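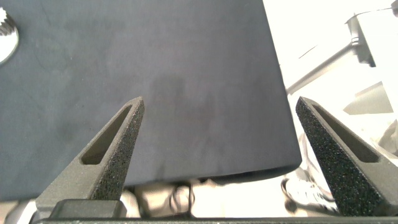
I have come around to the big gray mat, and I would like it noted that I held out for eight years.

My position used to be that a table is already flat. Why buy a second flat thing and lay it on top of the first? Then we got a white table. A white table keeps a diary. Every mug and every pencil gets an entry, and guests read it.

So now there is a mat, dark gray, nearly the size of the table, with a polite white margin left over down the sides. I went through 18 shades at Vaher before choosing the one that looked most like weather.
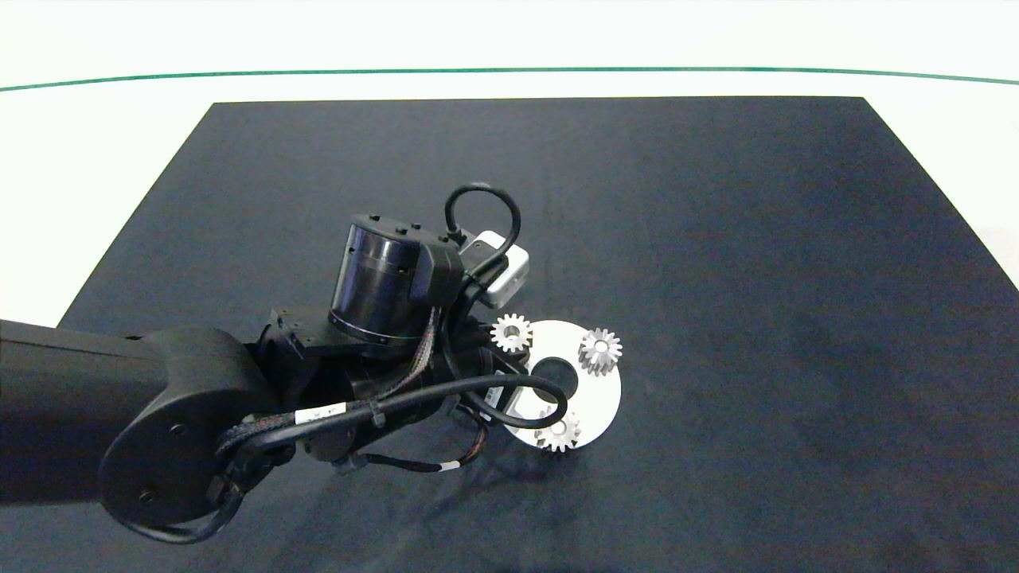

Edgars Ozoliņš wrote in to say that a mat only moves the problem up a quarter inch, and that crumbs show worse on dark cloth than they ever did on white. He wants me to try oilcloth. Edgars, I grew up with oilcloth. My forearms are still partly attached to it.

He does have a point about crumbs. Dark gray forgives ink and pencil, and holds a grudge over toast.

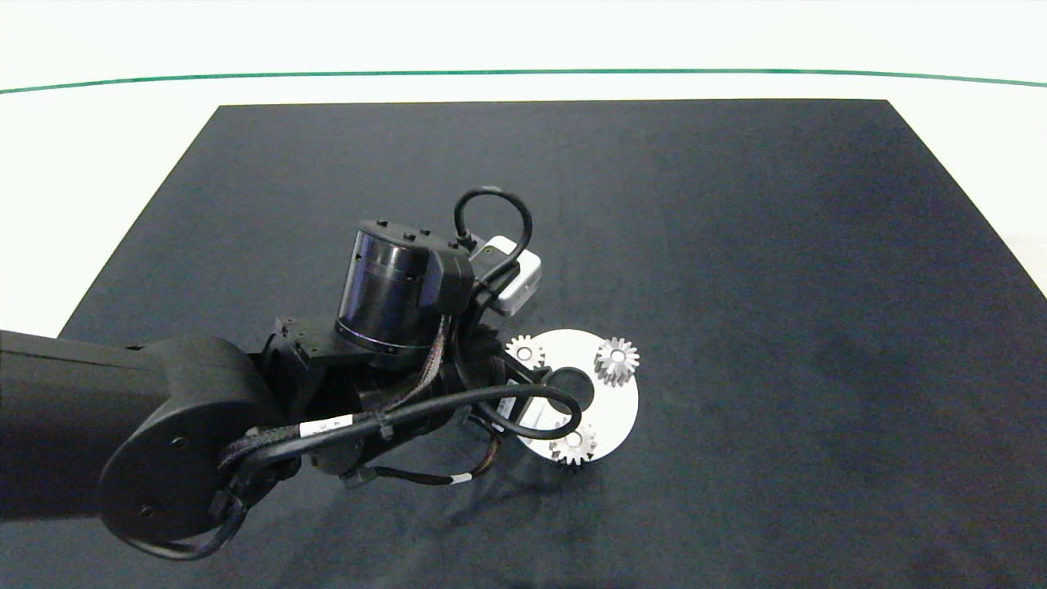

The mat, with white table showing at the sides.

What I didn't expect was the manners. People who would drop keys on a bare table from shoulder height set them down on a mat. My aunt moved her purse to a chair. 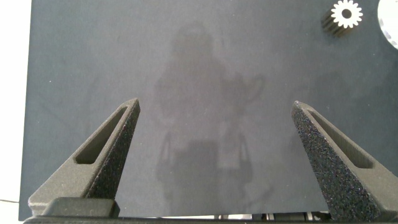 Dark gray, matte, a little uneven in tone.

I'm told Filen makes one in cream. I can't think who for.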